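작업 노트 / 시뮬레이션 셀, 그리퍼 접근 정지 건
2023-03-23
작성: Dehua Hou
공유: Mylene Manalo, Kieran Ó Ceallaigh

어제 저녁에 걸어 둔 Jirketti 배치가 중간에 멈춤. 정지 사유 코드는 "접근 한계 초과". 실제로 충돌한 기록은 없음. 접촉력 로그 전 구간 0. 그런데 플래너는 목표 자세에 도달하지 못했다고 보고했고, 재시도 4회 뒤 안전 정지로 넘어감.

처음에는 Kieran이 지난주에 바꾼 속도 제한 때문이라고 봤음. 되돌리고 다시 돌렸는데 같은 자리에서 같은 코드로 정지. 속도 제한은 원인에서 제외하고 원래 변경분 복구함.

재현 조건
- 씬 파일: Wekovberg 셀, 수정 없음
- 제어기: Rothe 브랜치 최신본
- 그리퍼 명령: 완전 개방
- 파지 대상: 없음 (접근 동작만)
- 시드 고정

시드를 고정하면 매번 재현됨. 시드를 풀면 재현될 때도 있고 안 될 때도 있음. 시작 관절값이 조금만 달라도 손목이 반대쪽으로 도는 해를 고르기 때문으로 추정. 손목 각도가 갈리는 지점은 아직 특정 못 함.

오전에 확인한 것

1) 충돌 형상. 손가락 메시와 충돌 형상이 서로 어긋났는지 먼저 봄. 겹쳐 띄워 보니 차이 없음. 팜 쪽 충돌 박스가 메시보다 조금 크지만 예전부터 그랬고 이번 정지와는 무관.

2) 좌표계. 여기서 걸림. 툴 프레임 원점이 손가락 끝이 아니라 플랜지 기준으로 들어가 있음. 오프셋 60 mm가 빠진 상태. Rothe 브랜치에서 그리퍼 정의를 별도 파일로 분리할 때 누락된 것으로 보임. 병합 기록상 해당 파일을 마지막으로 건드린 사람은 나.

3) 거리 감시. 감시 모듈은 별도 경로로 손가락 끝 위치를 계산하므로 오프셋이 제대로 들어가 있음. 그래서 플래너는 아직 여유가 있다고 판단해 전진 명령을 계속 내고, 감시 모듈은 한계에 닿았다고 판단해 막음. 둘이 서로 다른 값을 보고 있었던 것. 정지 자체는 정상 동작임.

감시 한계값은 50 mm. 이 값을 줄이면 배치는 돌아가겠지만 하지 않음. Benjie가 오전 회의에서 임시로 줄여서 돌리자고 했고, 반대 의견 남김. 같은 설정 파일을 Clukum 실기 셀에서도 읽음. 시뮬레이션에서만 줄인다고 해도 분기 처리가 없는 이상 그대로 실기로 넘어감. Vlasta도 같은 의견. 한계값은 그대로 두는 것으로 정리.

오프셋 수정 후 단독 시험. 플래너와 감시 모듈의 손가락 끝 위치가 일치함. 고정 시드에서 접근 동작 7회 실행, 정지 코드 없음. 시드를 푼 상태의 시험은 아직 안 함.

남은 의문 하나. 오프셋이 빠진 채로 단위 시험이 왜 통과했는지. 찾아보니 시험이 플랜지 위치만 비교하고 있었음. 툴 프레임은 아예 검사 대상이 아니었음. 시험 항목 추가 필요. 이건 내가 작성.

정지 건을 조사하면서 뷰어에서 저장한 그리퍼 시점 화면. 두 장 모두 그리퍼 개방, 파지물 없음.
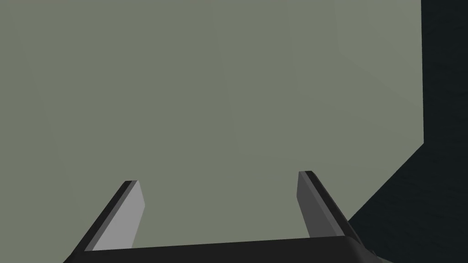
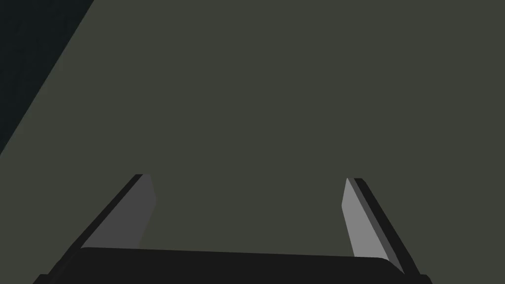

뷰어 화면만으로는 거리 판단이 안 됨. 면에 무늬가 없고 음영도 거의 균일해서 기준으로 삼을 것이 없음. 오전에 나도 화면만 보고 면에 꽤 붙었다고 생각해서 충돌 형상부터 뒤졌고, 그 때문에 한 시간 넘게 썼음. 다음부터는 로그의 거리값을 먼저 볼 것. Mylene이 면에 격자 텍스처를 입히자고 제안. 렌더 결과를 학습 쪽에서도 쓰는지 확인한 다음 결정. 쓰고 있다면 디버그 뷰에만 적용.

조치 및 담당
- 툴 프레임 오프셋 복구: 완료, 리뷰 대기 (Kieran)
- 단위 시험에 툴 프레임 비교 추가: Dehua
- 감시 모듈과 플래너가 같은 그리퍼 정의를 읽도록 통합: Vlasta. 범위가 커서 5월 릴리스로 넘김
- 통합 전까지 시작 시점에 두 값을 비교해서 다르면 기동 거부: Benjie
- Clukum 실기 셀에 Rothe 브랜치가 배포되었는지 확인: Mylene

마지막 항목이 제일 급함. Mylene 말로는 배포 전이라고 하는데 버전 파일로 직접 확인하기 전까지는 실기 셀 접근 동작 금지. 공지 올렸고 셀 제어반에도 메모 붙여 둠.

시드 푼 시험은 리뷰 끝나면 배치로 걸 예정. 손목 해가 갈리는 문제는 별도 항목으로 등록함. 오프셋과 관계없이 남아 있을 가능성 있음. 재개할 때 시작 관절값을 전부 로그에 남기도록 옵션 켤 것. 이번에는 꺼져 있어서 실패한 회차의 시작 자세를 복원하지 못함.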